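Home | About | Recipes | Work Stuff | Say Hello

The robots in the back room, and what happened to my Mondays

I've been putting off writing this one because every time I sat down to do it, I'd get three paragraphs in and realize I had changed my mind again. So please take it as a note from the middle of something. I've worked at Flotstead for a long time now (long enough to have outlasted two coffee machines and one very ugly carpet), and for most of those years my job was to get guest apartments ready for people. We look after rentals all over Skumcombe. The cleaning crews go out in the vans, and the rest of us stay behind at the depot with the linens, the kitchen kits, and the endless small stuff that comes back in sacks and has to be put right before it goes out again.

The endless small stuff is what this post is about. Bagging up, lining the bins and tubs, picking cloths off the racks, sorting out the boards and basins for the kitchen kits. It's the kind of work you can do while talking about your sister's wedding, and we did, for years. Then in July the company signed up with Zikum, and a pair of arms went in at the end of our room.

I want to say right away that I was not gracious about it. Valbona Hoxha, who runs our shift and has the patience of a saint, told us over lunch, and I said something snippy about whether the arms would be wanting a locker. She let that go by. Then she passed me the bread, which I suppose was an answer.

What I had pictured was something like a car factory, big orange things swinging around behind a fence. What we got is a lot smaller and a lot slower, and the thing it finds hardest in the whole world is a plastic bag. I had never given one minute of thought to how I pick up a bag. You just do it, don't you? You pinch and it comes. But a bag has no real shape, it folds over on itself, it shines in one spot and you can see right through it in another, and if you come at it a little off you get a pinch of air. I have stood at that bench with my tea going cold watching the fingers line up on one twisted bit of plastic, and found myself holding my breath like it was a penalty kick.

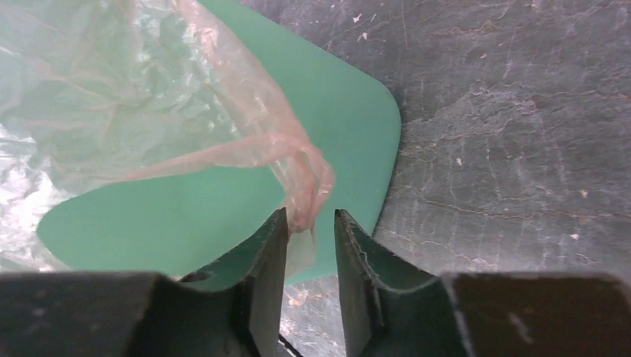 Fingers open, just below the twist in the bag. The green board is one from our kitchen kits.

Amra Đorđević is the one who sits with it most. She was on linens with me before, and when Zikum asked for somebody from the floor to learn the system, she put her hand up while the rest of us were studying our shoes. She does part of her week steering the arms through a job by hand so they have something to learn from, and the rest of it watching them try on their own and marking down where they go wrong. By the end of the summer she had logged 2054 bag attempts. I know this because she had it written on a sticky note, and she was so proud of it that I went and bought her a cake.

And she's good at it! That surprised me less than it surprised her. She already knew which way a cloth falls when you let go of one corner, and that you open a liner from the side seam. The Zikum people are very clever and very nice, but not one of them had ever lined a tub against the clock, and you could tell. Jasmina Matić, who comes over from their office, spent her first morning with us just asking how we did things. She wanted to know why I fold the rim over twice. I'd been doing it for so long I had to stop and do it in front of her before I could say (it's so the bag doesn't slide down when something heavy goes in, if you were wondering).

I went home that night feeling ten feet tall, and then woke up at four in the morning feeling sick, thinking, well, now she knows, so what do they need me for?

That's the part I keep going back and forth on. I don't think it's silly to worry. Shiela Panganiban, who has the bench by the door and has been there even longer than me, asked Valbona straight out in front of everyone whether hours would be cut. Valbona said no hours would go this year and that she couldn't promise past that. I'd rather have that than a speech. Shiela was not satisfied, and she has kept asking, once a month, and I think she's right to. Somebody should.

What has changed so far is mostly the shape of the day. Mondays used to be brutal. Everything from the weekend landed at once, and we'd do up to 1000 liners before we could even look at the linens, and by evening my thumbs would hurt so badly I'd open jars with my elbow. The arms haven't taken that over, not by a long way, they're much too slow still. But having them in the room meant someone finally looked at how the work was laid out. Zikum needed the racks and tubs closer together so the arms could reach, and Valbona looked at that and said well, why are the people walking so far, then? So our own benches got moved as well. I've wanted that for years. I'm a bit cross that it took a machine, but my knees are grateful.

We lost something too. The bench at the end was where four of us used to stand and talk, and now it's two arms and Amra with her headphones on. The talk has moved to the kettle, and it's shorter there. Jasmina Obradović – our Jasmina, from the vans, not the Zikum one, it does get confusing – says the depot sounds different when she comes in to drop off. I hadn't noticed until she said so, and now I notice it every day.

Lately they've been working on using both arms together, with cloths as well as liners. The left one down by something striped, the right one reaching into a basin with a bag in it, and the spotted cloth over the drying rack beside them. I caught myself the other day saying "good girl" to the right one under my breath. Amra heard me, headphones and all, and I will be hearing about it until I retire.

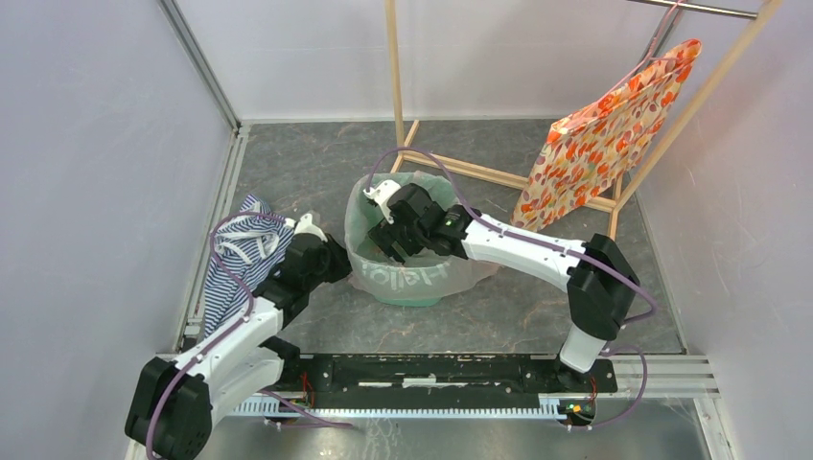 What I'd tell you if one is coming to your work

A few people have written to me since I mentioned this in passing (hello to the reader at the Petek laundry, I haven't forgotten your email), so I'll put down what I can.

Ask about hours early, and ask in front of other people. Then ask again later.

If they want somebody from the floor to learn it, try to get more than one of you in. We only had Amra at first, and when she was off with her back, everything stopped and everybody stood around looking at it. I've started doing two afternoons a week on it myself now, which will make Shiela laugh if she reads this. I'm slow and I grip the controls too hard. I dropped the same cloth over and over last week and had to go for a walk around the yard.

And get them to write down where the know-how came from. Jasmina Matić has put our names in the notes for the jobs we showed her, and mine is next to the one about folding the rim over twice. It doesn't pay any extra, and I've raised that with Valbona, who has raised it with whoever she raises things with. I'll let you know if I hear back.

Recent posts
My mother's bean soup, with the smoked paprika this time
Skumcombe in the rain
Two coffee machines and a carpet: a history
What I keep in my work bag
Older posts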